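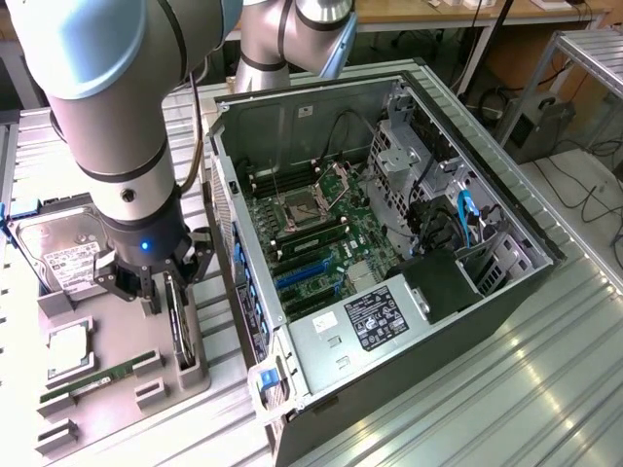

Case on its side, CPU socket open, parts laid out on the left.

Writing › Hardware › Builds

I keep reading that 80 percent of a PC build is laying out the parts first. Maybe. Aroha Gilchrist swears by it, but she also paid extra for a Zamell cable kit in November and still hasn't opened it. I like a tray with a pocket for the CPU, fine. I doubt it saves me 2 minutes. The bare socket pins worry me far more, tray or no tray.

Filed under: PC building, Doubts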